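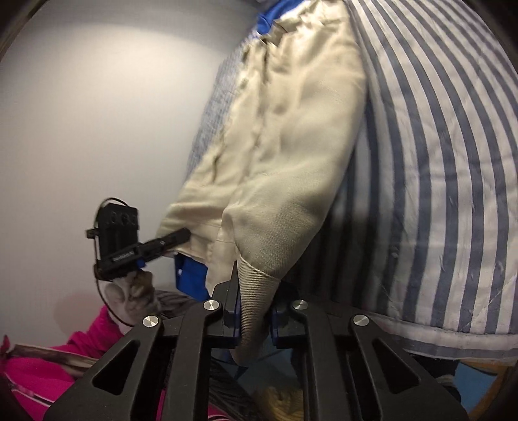
Why is cloth harder for a robot to handle than a rigid part?
A rigid part keeps its shape when it is picked up, so a single grasp point is enough to know where the rest of it is. Cloth changes shape with every contact, and most of it is hidden in folds.

Home Projects Visits Staff Contact
Print this page | E-mail this page

Visit report: garment handling open day, Rotuvgate, Trostau
Yoon-hee Ahn, Kipchumba Muli
Supervisor: Oriana Leiva

1. Purpose

The visit took place in November as part of the second-year automation module. Our group was asked to record how grasps on clothing are demonstrated by hand and to compare the method with the fixed-jaw station in our own lab.

2. Demonstration

The tool is a black two-finger gripper held by the operator. The fingers are lined with blue pads and close parallel to each other. Ward Visser ran the session and set the task: take one garment from a mixed set, hold it at an edge, and lay it out flat. The cream garment was used for most of our notes. A hem gives a narrow, well-defined grasp. A seam is useful as a reference line but is easily confused with a crease. 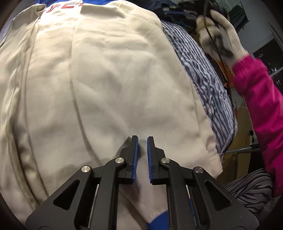

How is a grasp on fabric scored?
The scoring sheet has two entries, one for whether the fingers closed on the intended edge and one for whether the edge was still held at the end of the lift.

3. Results

Each student made 8 attempts on a hem and 8 on a mid-panel fold. Hem grasps held more often. Most failures on the fold came from picking up two layers. The full log from the day has 203 entries, including those of the Eder group, and is kept with Ching-wen Kan.

4. Limits

All attempts were made by people with no practice on the tool. Fabric weight was not measured. Closing force was set by hand and will differ between operators.

5. Further work

Repeat the fold attempts at the fixed-jaw station with the same scoring sheet. Add fabric thickness as a column.

Related reports
Conveyor timing at Plutunbridge
Suction cups on porous board
Eder group: notes on seam detection
Fixed-jaw station, setup and calibration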